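Lellisix Hand-Held Gripper Pair -- Club Edition
Home > Clubs and Classrooms > Grippers

Sold as a pair (left and right)
Price: £900 per pair
In stock -- next delivery expected December

If you run an after-school robotics club, or you are the brave soul who said yes when the students asked to enter a competition, you will know how long it can take before anybody gets to the interesting part. The Lellisix pair was put together with those first few weeks in mind. Your students pick them up, one in each hand, and start working with everyday things straight away, and the arm (if you have one, and plenty of our clubs don't yet) can wait until they are ready for it.

Each gripper has grey plastic jaws with black rubber pads, and a white marker cube mounted just below the jaws, so that the Nedex tracking software can follow where each hand has gone. A small green light shows that the unit is switched on. We have kept the grip simple, and left-handed students get on with it perfectly well!

Dede Sarpong, who looks after our school orders, spent a happy term with the Hepburn club while they prepared for the Mident Challenge, in which teams record everyday desk jobs and then train a small model on what they have collected. Her advice is to begin with something big and steady that won't roll away -- a stapler box, a telephone, a thick dictionary -- and to leave pens and paper clips until everybody has found their feet. The Hepburn students had 23 recordings they were pleased with by the end of their first afternoon, and they have been sending us cheerful emails ever since.
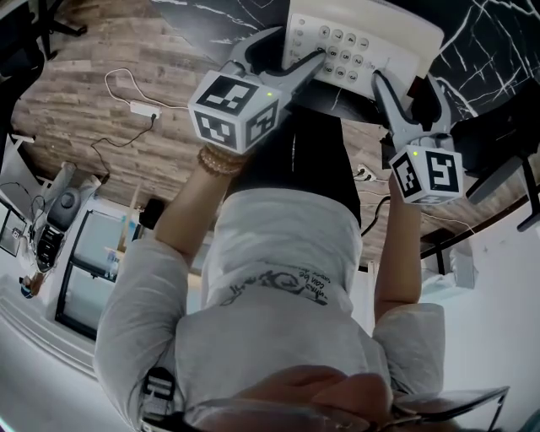
Two-handed practice on a desk telephone, with a gripper in each hand.

What comes with it
Left and right grippers
Two charging leads
Spare pads for both sets of jaws
Printed club guide by Apolinar Quezada, with starter tasks and a blank recording log

Good to know
Battery: 3000 mAh in each gripper
Storage: room for 2000 short recordings on the club account
Suitable for ages 11 and up, with an adult nearby

Ordering for more than one group? Do write to Dede before you check out, as she can usually put a club bundle together and will gladly talk you through what your students are hoping to make.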